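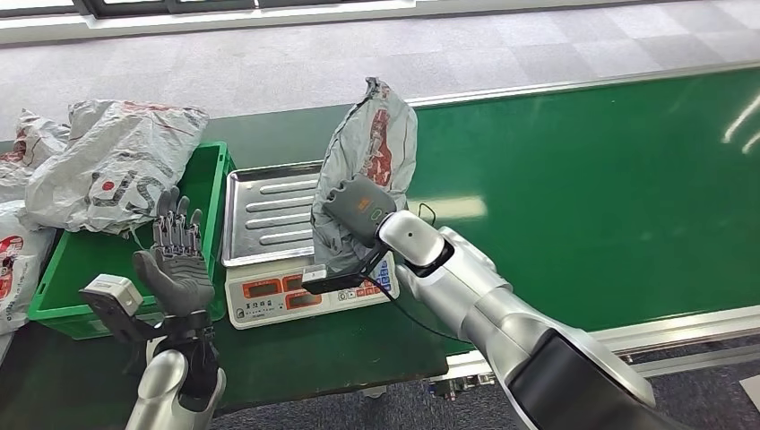 An address is a promise made by one stranger to another that a place can be found by someone who has never been there. Most of us learn ours before we learn to tie our shoes, and then never think about it again until we try to have a couch delivered. This week we look at where addresses came from, who wanted them (mostly not the people living at them), and why they go wrong. Keep a parcel in mind as you read. A crumpled mailer bag lying across the top of a green crate on a conveyor belt has no idea where it lives. It can't ask at the bakery. Everything it will ever know about its destination has to be written down in advance, by someone who may have been in a hurry.

Week 3: Numbers on Doors
Places and Their Names, course handout

Before numbers

For a very long time, European towns got by on description. You lived across from the church, or behind the tannery, or at the sign of some animal the painter had done his best with. This worked well enough in a place where everyone knew the tannery. It worked badly for newcomers, and it worked terribly when the tannery burned down, although people often went on using it as a landmark for another generation.

The habit survives. Ask for directions in any small town and listen for the landmark that is no longer there. In Covlow, the town I will be picking on all term, people will still tell you to turn left at the old creamery. The old creamery is a parking lot. It has been a parking lot for longer than most of you have been alive. The directions are perfectly good if you already know the way.

Who wanted the numbers

The house number is often introduced as a convenience, like the doorknob. In many places it arrived as a tool of government. In the eighteenth century, a state that wanted to draft soldiers, collect taxes or find rooms for its troops needed a list of houses, and a list needs something to put in the left-hand column. The Habsburg authorities numbered houses in the 1770s with conscription very much in mind. Residents were not always grateful, and some of them scraped the numbers off.

Mail delivery to the door came later in most places, and it is mail that finally got people to like the system. Note the order, as it will come up again in the week on maps: first a place is made readable to officials, and only afterward does anyone find it handy.

Three ways to number a street

Consecutive. Start at one end, go up one side, come back down the other. It is charming and it makes number 1 and the highest number neighbors across the road. It also falls apart the moment the street gets longer.

Odd and even. Odds on one side, evens on the other, climbing together. This is what most of you grew up with. The two sides drift apart wherever one has big lots and the other has small ones, so the house facing yours may be nowhere near you numerically.

By distance. The number tells you how far along the street you are, measured from some starting point. Many American towns use a form of this, with a fresh hundred for each block. It leaves room for new houses, and it explains why a street with hardly anybody on it can have a house numbered 863.

There is a fourth way, by age, in which each house gets the next number as it is built. Parts of Japan number buildings within a block in something close to this fashion. Students who have been raised on odd and even tend to call it illogical. It is perfectly logical. It answers a question about time when you had asked one about space.

Reading for this week: Tilahun on Covlow

Kidus Tilahun's chapter on Covlow is short and a bit unfair to the town, and I recommend it. Covlow began with one main road, Lagman Street, numbered consecutively. Then the town swallowed its neighbor, Mumport, which also had a Lagman Street, numbered odd and even. The two roads were joined at what is now Zindgate Circle. Both sets of residents were asked to give way. Both declined, in writing.

The result was a single road on which two houses could both be 64 Lagman Street. The town's solution was to add East and West. Unfortunately the road runs north to south for most of its length, so East Lagman Street is mainly above West Lagman Street, and people on both halves leave the word off because they feel that theirs is the real one.

Tilahun's point is that this was never a technical problem. Any surveyor could have fixed it in an afternoon. A number on a door gets printed on checks, painted on mailboxes and carved into a surprising number of wooden plaques. By the time it is inconvenient to the town, it belongs to the person behind it. Read the appendix too, where he reprints the letters. The June exchange is the best, and contains the phrase "so-called Mumport."

What a sorting system needs

We will spend less time on mail than you might expect, but a few terms will help. The postal code sits above the street and tells you which bundle a thing goes in. The street and number tell you where in the bundle. The name at the top is a courtesy, and in a good system it hardly matters. In a bad system it is the only part that works, as when a carrier has walked the same route for years and simply knows which 64 takes the gardening magazines.

Codes are dull on purpose. A town name can be misspelled, shared with another town or fought over. A string of digits has no feelings about having been merged with its neighbor. 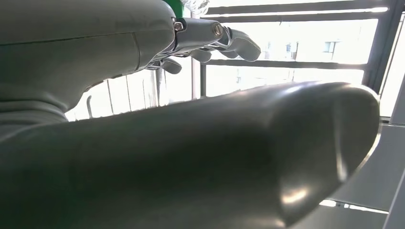 Fig. 2. Grey arms, close up.

A code also changes what counts as a mistake. Under the old descriptive system a wrong address was usually vague, and a patient person could work out what you meant. Swap two digits in a code and you have given an excellent, exact address for somewhere else. The more precise the system, the more confidently it will send your aunt's fruitcake to the wrong end of the country. Bear this in mind when we reach grid references and those schemes that give every patch of ground its own code.

Terms to know

Situs address: where the property physically is, as opposed to where its owner gets mail.
Vanity address: one chosen because it sounds expensive. The door may be around the corner.
Baseline: the line from which distance numbering starts. Usually somebody's idea of the center of town.
Renumbering: see the letters in Tilahun.

For discussion

Find the oldest piece of mail in your home and compare how the address is written with how you would write it now. What has been added, and who is it for?

Write directions from the campus gate to your front door using no street names and no numbers. Trade with someone who doesn't know your neighborhood. They should attempt the walk on Saturday, in daylight, with a charged phone.

Next week: streets named after people, and what happens when the town learns more about them. Please bring a map of somewhere you have lived. Paper if you have it.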